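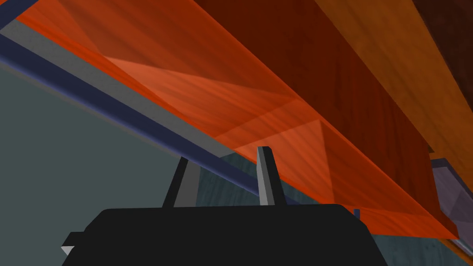
Devstead Makers' Club – Workshop and Household Section

Home Tips Tool Loan Opening Times Contact

Glue, filler and other promises on the tin

Every tin and tube in the shop says it will stick anything to anything. I have been mending chairs, drawers and kitchen cupboards long enough to stop reading the front of the packet. Read the small print on the back, where they admit what it won't do.

Wood glue. Ordinary white or yellow wood glue is fine for nearly every indoor joint. The expensive stuff is no stronger on a chair leg that fits properly, and none of it will save one that doesn't. Scrape the old glue off first. New glue on top of old glue is a waste of an evening. Clamp until a thin line squeezes out, then stop turning. I have seen people wind a clamp until the joint was bone dry and then blame the glue.

"Grabs in seconds". It may well grab. Leave it overnight anyway.

Superglue and bicarbonate of soda. This one gets passed round as a miracle. It sets very hard and it does fill a small chip in a plastic knob. It also gets hot and gives off fumes, so open a window, and don't use it on anything that has to bend. I tried it on a fridge shelf clip and the clip snapped next to the repair within a week.

Toothpick in a loose screw hole. Works, to my annoyance. Dip it in wood glue, push in as many as will go, snap them off flush and let the whole thing dry before the screw goes back. For a heavy cupboard door I would still drill out and glue in a bit of dowel. Zainab Akinola disagrees and says her toothpick hinges have held up for years, though her cupboards have nothing in them heavier than cereal.

Filler. Two thin coats beat one thick one. Anything sold as "no sanding needed" needs sanding. Filler that "takes stain" takes it the way a plaster takes a suntan – test it on a scrap before you do the front of a drawer.

Sticky drawers. Rub a candle stub along the runners. Spray polish makes them slippery for a day and then collects fluff. If the drawer only sticks in February, leave the plane in the box, as it will rattle by summer.

Getting glue off. Warm vinegar softens old white glue if you are patient. It does nothing for epoxy, whatever you have read. Hot soapy water and a plastic scraper will shift most label gum, and a drop of cooking oil does the rest. I can't see what the special remover adds apart from the smell.

Storing it. Keep tubes upright, caps wiped, out of the shed in frost. Write the month you opened it on the side. Ainhoa Alcaraz keeps hers in a lidded jar with a sachet of silica gel, and I grudgingly admit her superglue outlasts mine. A 500 ml bottle of wood glue is poor value unless you get through it in a year or so. Buy the small one.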